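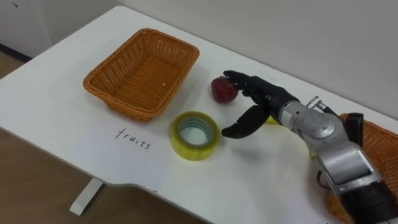

Rerovby is a small set of files for running table points in an elementary classroom. It holds the point rules, the weekly sheet, the reward list and a plain text log that can be opened in any spreadsheet program. The rules assume that each table has a basket for its tickets. A woven rectangular one with slightly flared sides works well, and so does any open container a child can reach into without tipping it over. Tickets go in during the day and are tallied before dismissal.

What is in the folder

rules.txt has the wording to read aloud on the first day.
sheet.csv is the weekly sheet, one row per table.
rewards.csv lists 40 rewards that cost nothing or close to it.
log.csv is an empty log with the column names filled in.
notes.txt has the changes made since the first version.

Getting started

Copy the folder and rename it for your class. Open sheet.csv and replace the table names. The ones in the file (Iltik, Foley, Ploltholm) are placeholders from my own room, where the kids choose a name for their table in the first week and keep it until January. Names can be any length, but long ones wrap badly when the sheet is printed.

Print the sheet and hang it where you can write on it. I use a clipboard by the door.

How points work

A table earns a ticket when everyone at it is doing what was asked. Typical times are cleanup, lining up, coming in from recess and the first minutes of silent reading. The limit is 2 tickets per table for any one activity. Without a limit I gave out far too many on Mondays-after-break sorts of mornings and the rewards came too fast.

Tickets are never taken away. If a table has a bad afternoon, it earns nothing that afternoon and keeps what it has. Problems with one student are handled with that student and stay off the sheet.

At 50 tickets the table picks from rewards.csv and its count goes back to zero. Extra tickets do not carry over. Some classes will want to change this, and the only place it matters is the last column of the sheet.

Columns in log.csv

date: the school day
table: the table name, spelled as it is on the sheet
tickets: number earned that day
activity: optional, a word or two
reward: blank unless one was picked
comment: anything else

Leave tickets blank on days you did not count. A zero means you counted and the table had none. Please don't put student names in the comment column, especially if you share the file with other teachers at your school.

Known problems

The sheet has room for six tables. Adding a seventh pushes the totals onto a second page.

Some spreadsheet programs change the date format when they save. Set the column to text before typing in it.

A few rewards (lunch in the classroom, extra recess) may need an okay from the office.

The system has only been used with second and third grade. Older kids may find the tickets babyish, and marks on the sheet could replace them.

Use and changes

Free to copy and edit for classroom use. Please don't sell it. If you pass along an edited copy, add a line to notes.txt saying what you changed.

Last updated July 15, 2019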